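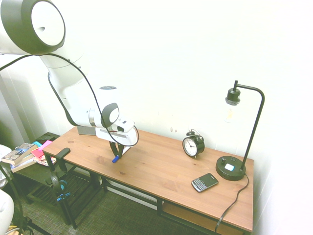 Robots in Everyday Settings
Unit 4 Handout: Can Machines Do Chores Yet?
Feb 7, 2024

4.1 What counts as a chore

For this unit, a chore is a task with a known goal and an uncontrolled starting state. Clearing a desk is a chore. Moving identical blanks from a feeder to a fixture is a transfer operation, and it was solved decades ago. The distinction matters when you read published success rates, which often come from work closer to the second case.

A chore has four stages: locate the object, choose a grasp, move it, and confirm the result. Failure at any stage is failure of the chore. If each stage succeeds 95 percent of the time and the stages are independent, the whole sequence succeeds 81 percent of the time. Repeat that for ten objects and the chance of a fully cleared desk with no errors is 12 percent. Check this arithmetic before class.

4.2 Small objects on flat surfaces

Pens, markers and caps are standard test objects for two-finger grippers. They are light and rigid, and they fit inside a modest finger opening. They also leave little room for error in height. Fingers that stop a few millimeters high close on the upper curve of the barrel and may squeeze it out. Fingers that go too low press on the table, and the arm must either comply or stop.

Orientation is the second problem. The gripper has to close across the barrel, so the wrist must turn to match the angle at which the marker lies. A wrist camera helps until the last part of the approach, when the fingers may block its view of the object. A fixed camera keeps its view but has less detail at that distance. Most current systems use both.

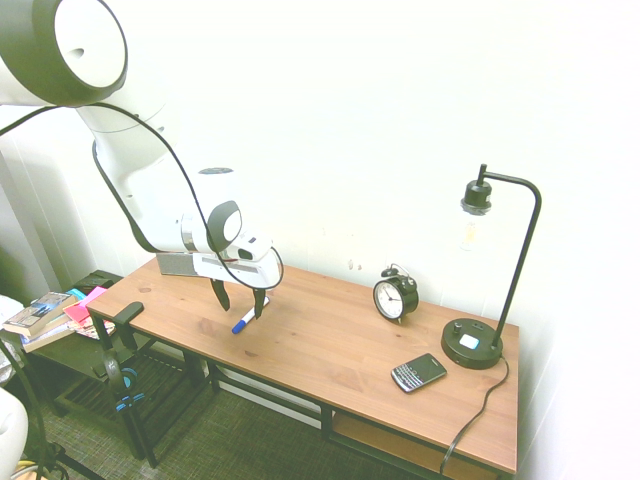

The third problem is clearance. A marker in open space can be approached from any direction above it. The same marker beside a lamp base or an alarm clock cannot, and the planner must account for the gripper body as well as the fingertips. Power cords are worse than rigid obstacles. They are thin, they move when touched, and depth sensors often miss them.

4.3 Reading a results table

The Tora exercise set, used in this course, contains 400 pick-and-place attempts on desk objects. Of these, 368 ended with the object in the target area, a rate of 92 percent. The 32 failures divide as follows:

Missed or unstable grasp: 13
Object dropped in transit: 8
Wrong object selected: 11

The third category is easy to overlook. In those attempts the arm worked as designed and the error was in the instruction or the recognition step. Better fingers would not have changed the outcome.

Note also what the table leaves out. It gives no cycle times, and it does not say how often a person reset the desk between attempts. A home user would be doing those resets.

4.4 Shop floor and home compared

The Trornasik case (reading 2) covers a small assembly shop that automated tool return at one bench. The shop fixed the lighting, marked the tool positions and limited the tool types. With those constraints the task ran unattended for full shifts.

The Nanik case (reading 3) covers desk tidying in apartments, with none of those constraints. The arm handled single objects well and had trouble with stacked papers, soft items and anything hanging from an edge. Operators stepped in on more than 11 percent of attempts.

Sundaram (reading 4) argues that the gap is mostly one of engineering cost. Read the section on recovery behavior closely. A system that notices a dropped marker and tries again may be more useful than one with a higher first-attempt rate.

4.5 Working answer

Single rigid objects, good light, clear surface: yes, at low speed. Mixed objects on a cluttered desk: partly, with supervision. Whole-room tidying without supervision: no.

4.6 Problems

1. Recompute the Tora success rate with wrong-object errors excluded from the attempts. State when this figure would be misleading.

2. Suppose a second try is allowed after each missed grasp and succeeds 75 percent of the time. Estimate the new overall rate.

3. Write a pass/fail test for "put the marker away" that a person with no robotics training could apply. Include the time limit and the starting conditions.

Problems 1 and 2 are due at the next meeting. Problem 3 will be used again in April for the project proposals, so keep a copy.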